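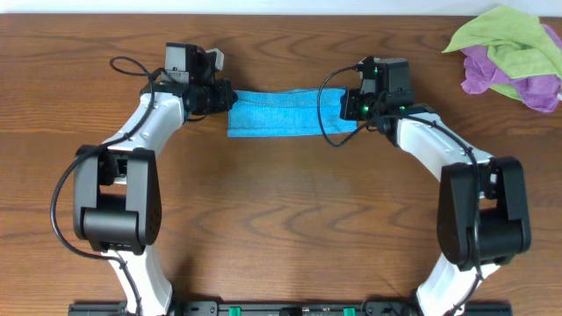
Figure 3. The two arms holding a blue towel between their grippers, with more cloths at the far right of the table.

3.2 Workshop build

The second rig was put together in a shared workshop in Varberg, on a bench that other members also use in the evenings. This set a few limits. The arms had to come off in one go, and no holes could be drilled in the tabletop. Both arms are therefore bolted to a single black rail, which is clamped at the near side of the bench. Lifting the rail away takes both arms with it, and the spacing between the bases stays the same from one session to the next.

Each arm carries a small camera at the wrist. A further camera looks down over the bench from behind the rail and gives the view in Figure 3. We kept the cables on the outside of the links. A slack loop is left near each wrist so that the gripper can turn without pulling on the plug. In an earlier version, which we called Brulovholm after the workshop's old name, the cables were tied tight along the links and two plugs worked loose in the first week.

Towels were folded into long strips and held at both ends. The task was to keep the strip level and taut while the arms moved together, then lay it down on the bench. We chose soft cloths in plain colours, as they stand out well against the brown grain of the wood. The grain itself caused some trouble. Its dark wavy lines were at times taken for the lower edge of a cloth, mainly when the cloth hung close to the surface. Raising the start height by 8 cm removed most of these errors.

We recorded 3948 attempts on this rig. Of these, 28 were dropped owing to gaps in the wrist video, which left 3920 for training. A separate set of 91 attempts was kept back for testing and was recorded after the rail had been taken off and refitted. The arms were not calibrated again between the two sets. Control software was the same as for the Eralwood rig (Section 3.1), apart from a lower limit on gripper force. Wiring notes and the parts list are given in Appendix B.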